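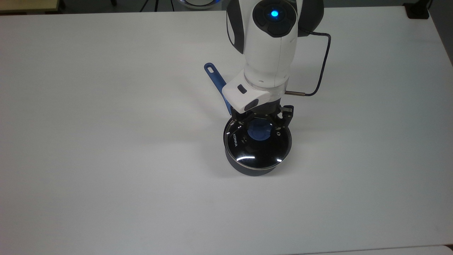 Small saucepan with a blue handle and matching lid knob.

Looking after a small saucepan and its lid

A small pot with a long handle tends to get used more than anything else in the kitchen. Oatmeal, one egg, leftover soup, milk for cocoa. It also gets put away in a hurry, and most of the wear comes from that.

Check the lid knob once a month. Most knobs are held by one screw that comes up through the lid from underneath. Turn the lid over on a folded towel, hold the knob still with one hand and tighten the screw until it stops. Don't force it on a glass lid. If the knob still spins, the washer is probably worn. Any hardware store has them, and you can take the old one along to match the size.

Plastic knobs and handles can soften or crack over a high flame. Keep the burner smaller than the base of the pot and turn the handle to the side, away from the next burner. If you want to use the pot in the oven, look up the limit for the handle first. My Raudsepp pan came with a leaflet giving 265 degrees Fahrenheit, so it stays on the stove.

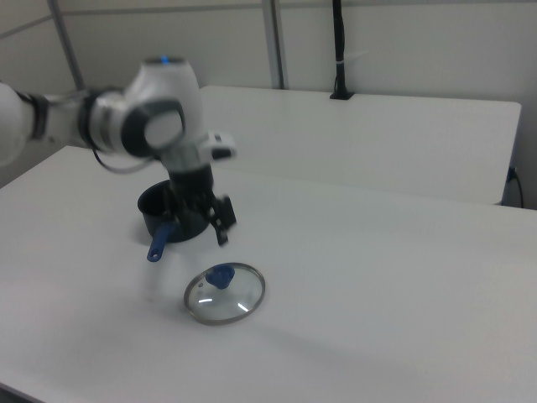

When you take the lid off, give it a spot of its own on the counter, well back from the edge. A hot glass lid shouldn't go on a wet surface or into cold water. Leave it until you can hold it by the rim, then wash it. The groove under the metal rim collects grease, and an old toothbrush with dish soap gets it out.

For food stuck to the bottom of a dark pot, skip the steel wool. Put in 2 tablespoons of baking soda and enough water to cover the mess, simmer for a few minutes, and let it cool. Most of it lifts with a wooden spoon. Repeat if you have to.

Dry the pot and the lid separately before putting them away. A lid left on a damp pot gives you a stale smell by the next day. If you're short of shelf space, store the lid upside down on the pot with a paper towel in between — that also lets you set a smaller pot on top.

A long handle with a hole near the tip can go on a hook. Put the hook into solid wood or use a proper wall plug, and hang it where nobody will catch a shoulder on the pot. Mine are 80 cents each from Stidov and have held up fine. The lid goes in a plate rack in the cupboard below.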